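Features > Morkdale > People
News What's On Features Letters Contact

Bottles by the sink: a morning with Rawan Yammine

Rawan Yammine answers the door with her sleeves already up. Kettle on. She's been sorting the cupboard under the sink since eight and wants to carry on while we talk, if that's all right. It is.

She runs the refill table in Morkdale, second Saturday of the month. You bring your empties, she fills them. Washing-up liquid, hand soap, floor cleaner. It began in April last year with one drum and a funnel that leaked.

"I'd been to my cousin's in Prarthorpe and she had this row of old bottles she just kept filling. Same ones, years. I came home and looked at my bin and thought, what am I doing?"

Last time she had 30 people through the door. Most bring whatever they've got. Jam jars, squash bottles, a flask once.

"I said no to the flask. Somebody would drink it."

The kitchen is small, and teh worktop is mostly bottles this morning. She picks them up and puts them down as she talks. Some have to go. Split necks, lids that don't match anything.

"Elie says I keep too many. Elie Tarawneh, my neighbour – he does the lifting. He's right but I'm not telling him."

How does she choose, then? Quick answer. A pump, if there's a pump that still works. And she likes to see the level.

"If you can see through it you know when you're running low. With the white ones you're shaking it every morning like a maraca."
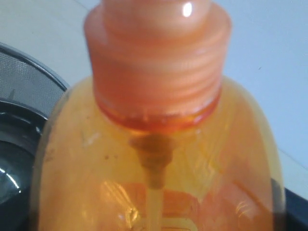

On colours and labels

She doesn't peel labels off any more. Tried it, hot water and a butter knife, gave up.

"An orange bottle is an orange bottle. I write on a bit of tape what's in it and that's that. My mother would of soaked every one."

Price is 18 pence for a small fill, and it hasn't moved yet. It might. The last drum cost her £115 and she's not made that back.

"Dima Rawashdeh does the sums. She's given me a look."

Next one is on Saturday as usual, doors at ten. Bring a lid. She goes back under the sink for the rest.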